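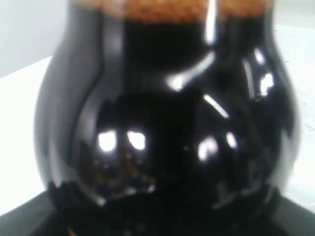

3.2 Glassware and pour

Foam stability was assessed on a single dark beer served in a bulbous, stemmed or unstemmed glass with a narrowed upper section. Kadach, a stout brewed for the study by Güler, was held at 6 °C before serving. Each pour was made down the inner wall until the liquid reached the shoulder and was finished at the center of the glass, so that the head formed in the narrower part. A tapered vessel was preferred to a straight-sided one: for a given volume of foam, the smaller surface slows drainage and gives a deeper band that can be read against the dark liquid.

Glasses were washed with an unscented detergent, rinsed twice and air-dried upside down. Residual fat shortens the life of the head, and any glass showing bubbles attached to the inner wall was washed again. Foam depth was read by eye at the lower boundary of the head, where the change from tan or orange brown to near black is abrupt (Figure 2). Bright reflections on the belly of the glass do not affect the reading, but a vertical highlight crossing the foam line can hide part of the boundary. In such cases the reading was taken to one side of it.

Figure 2. Dark beer in a rounded glass, with the lower part of the foam band at the top and reflections on the shoulder and belly.

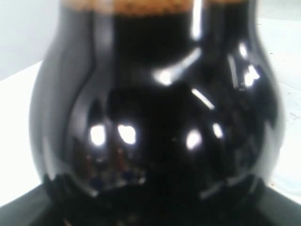
3.3 Readings

A total of 3,516 readings were entered by one observer (Cengiz Ertürk). The comparison beer, Barkach, was poured in the same manner and is treated separately in Section 4.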